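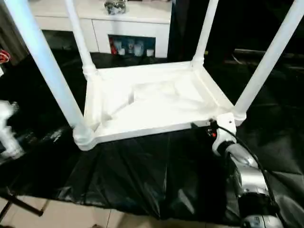
Bleeding the coolant loop on these cars is slow work, and I'm so glad somebody finally brought it up on the list, as I've been meaning to write about it ever since the spring run at Plodska. Most of the trouble comes from air sitting in the motor jacket, which is the highest point of the loop on nearly every conversion I've crawled under. Before you open anything, put a sheet of black plastic down over the floor, the same sort of thing that's under the white table frame with its legs in the air, and make it bigger than you think you need (coolant travels!). Then get the nose of the car up so the filler is above the motor, take the cap off, and go make yourself a coffee while it settles.

Archive: Electric Conversions / Cooling and Motors
November
2 min read

An earlier message on the list said:

> Hello all, first-time poster. I have the Rurnanex motor in a
> small hatchback and did the Grevness hill climb with it last
> month. Lovely for the first run, but on the second the car cut
> its own power just past the top hairpin and I rolled over the
> line feeling pretty foolish. The temperature reading jumped
> around the whole way up. I changed the coolant over the summer
> and the pump sounds fine to me. Do I need a bigger radiator?
> I'd like to sort it before I put the covers on for winter.
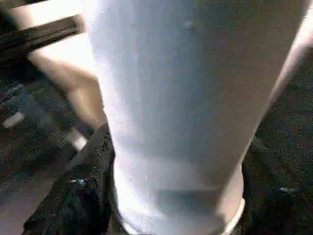
Dimitriou
List moderator, cooling and motors

First of all, welcome, and please don't feel foolish. Most of us have coasted over a finish line at one time or another, and the folks at Grevness are a kind crowd.

I would leave the radiator alone for now. A reading that jumps around, so soon after a coolant change, sounds to me like trapped air going past the sensor. Run the pump by itself with the car off charge and the cap still off, for 20 minutes or so, and squeeze the upper hose gently every now and then. Top up as the level drops. Let it rest overnight, then do the same again in the morning. My own car needed almost 7 rounds of this before it quit burping, and I was ready to sell it by the end, but it has behaved beautifully ever since.

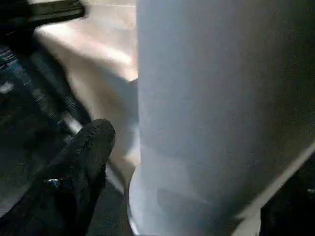 Can I mix two colors of coolant when I top up?

Please don't. Drain it, flush it, and fill with one kind, the one your motor's paperwork calls for.

While you're under there, check the hose clamps at the motor end too, especially if they're the old worm-drive kind. Mine had backed off a little and were letting air in without ever leaving a drip. Write back and let us know how it goes, and if you're near Plodska in the spring, come find me in the paddock.

Warmly,
Dimitriou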